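Boot Room > Gear Talk > Guvside Ledar replaced by the Kumden, discuss

mudstud
So Guvside has killed the Ledar. Five seasons of the same shape, the same heel, the same tongue that folded over like a tired envelope, and now we get the Kumden, which has a knitted collar and looks like a sock that went to college. I have one pair of Ledars left and they are held together by glue and sentiment.

leftbackforever
They sold the last 1,000 pairs as a "farewell run" and my size was gone before I finished my coffee. I'm told the Kumden is lighter. So is a flip-flop.
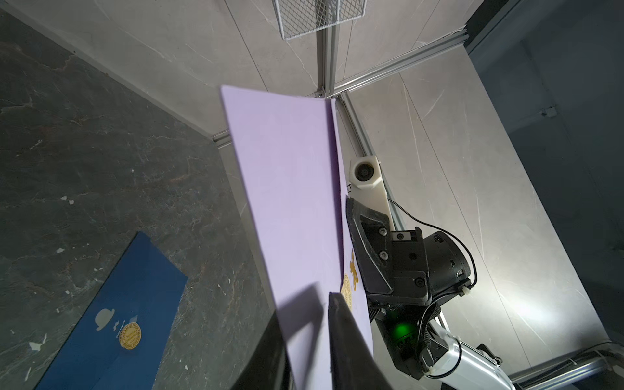

Does the Kumden fit wide feet?
It runs narrower than the Ledar across the toes, so most people with wide feet go up half a size and live with the extra room at the front. The knit gives a little after a few weeks of training, but the soleplate doesn't.

offthepost9
Going to disagree with the funeral party. I've played in the Kumden since January and it's the better boot. The Ledar was stiff as a church pew for the first month and you all know it. You've just forgotten the blisters.

mudstud
I have not forgotten the blisters. I earned those blisters.

stubbs_loyalist
Everyone here should just buy Stubbs. Plain black leather, big studs, no collar. The 909 hasn't changed in years and it doesn't need a farewell run. You can also see it from space, it's that heavy, but you get used to it.

offthepost9
I tried the 909 on turf once. Felt like I was wearing two toolboxes.

leftbackforever
The 909 on turf is user error.

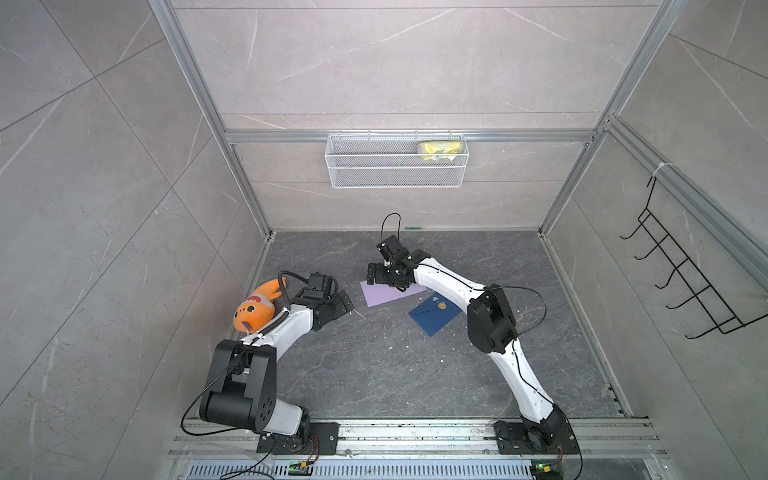
mudstud
Color is my other complaint. The Ledar came in black or white and you picked one and got on with your life. The Kumden launched in "ember," and I went to the store on Wednesday to see it under proper lights. It's the orange of that fish-like plush with the pale face and the little purple tag. Fine on a toy. On a center back with my first touch it's an invitation for comments from both benches.

offthepost9
There's a gray one coming. Also, your first touch was getting comments in black.

stubbs_loyalist
He's got you there.

leftbackforever
Back to the actual boot for a second. My problem is the studs. The Ledar had round ones and you could turn on them. The Kumden has blades at the heel and my knee notices by halftime. Is anyone else getting this on firm ground?

offthepost9
Not me, but I'm a striker, I don't turn, I just stand there and point. A guy on my team swapped back for the same reason.

mudstud
See, that's what I mean. Round studs worked. Why would you touch the studs?

stubbs_loyalist
Round studs on the 909. Just saying.

mudstud
I looked up the resale price on the Ledar, by the way. Someone has an unworn pair listed at 4,000 and the box is dented.

leftbackforever
4,000 what?

mudstud
Didn't say. I've messaged him to ask if he'd take a swap for my old pair plus the glue.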